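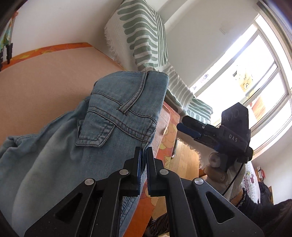 I went to the Clodbridge open build on Saturday expecting a lot of talk about robots that do laundry. Shivam Uniyal says 297 demos of folding jeans will teach an arm to do it. I have doubts.

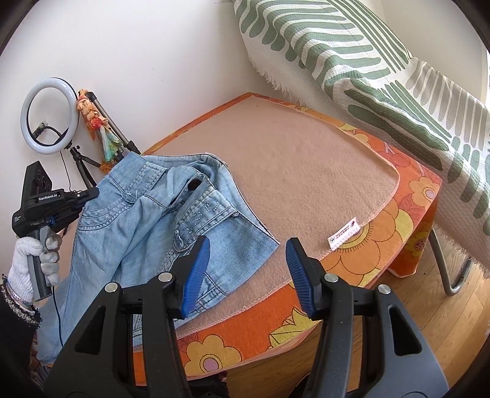 *Photo: Porden Notes*

Both grippers are held by hand, so a person is still doing the folding. The blue pads have ridges, fine for denim. I asked about a T-shirt and got a shrug. The parts came to $757, before the arm, and the arm is still "on order" from Vasbridge.

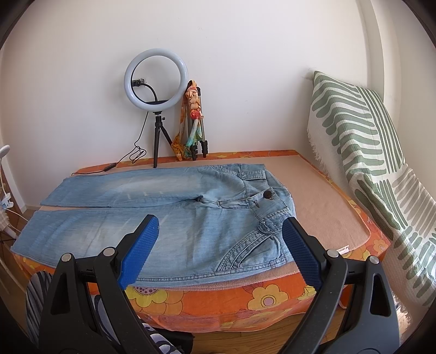

*Jeans on the table, waist to the right.*

I'll go back in August if the arm shows up. Bring your own coffee.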